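Wipe-on varnish going cloudy after second coat

hagos_f
Finishing a maple shelf with Distico satin, thinned 2 to 1. First coat was clear. Second coat went milky in patches overnight. Shop is unheated, January.

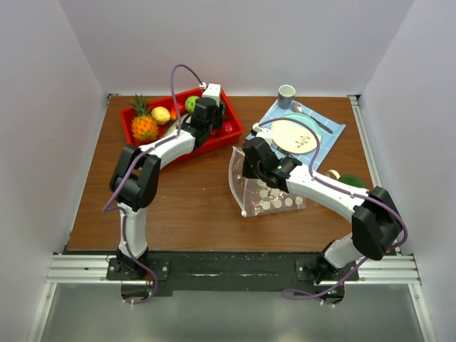

Sanded with 312 between coats, wiped down with mineral spirits, waited an hour. Same can as last year. Do I strip it or put a third coat over?

muireann
312 isn't a grit I've ever seen. Do you mean 320?

hagos_f
320, yes. Typo.

bontu.m
Moisture. Cold wood, warmer air coming in, condensation under the film. Don't add a third coat, you'll seal it in. Move it indoors for a week and look again.

Ebise N
Disagree with bontu. I'd blame the flatting agent. It settles in satin, and a can left on a shelf for a year needs five minutes of stirring with a flat stick. Patches are what you get from the bottom third of the can.

bontu.m
He said the first coat was clear. Same can.

Ebise N
First coat came off the top. That fits.

muireann
Rub a patch with 2000 wet and dry and a drop of oil. If the haze goes, it's on the surface. If it stays, it's in the film and you're sanding back.

hagos_f
Tried it on the underside. Haze is about half gone. Stirred the can too and there was a thick layer at the bottom.

Ebise N
Stir it, strain it, do a test board before you touch the shelf.

bontu.m
And do the test board indoors.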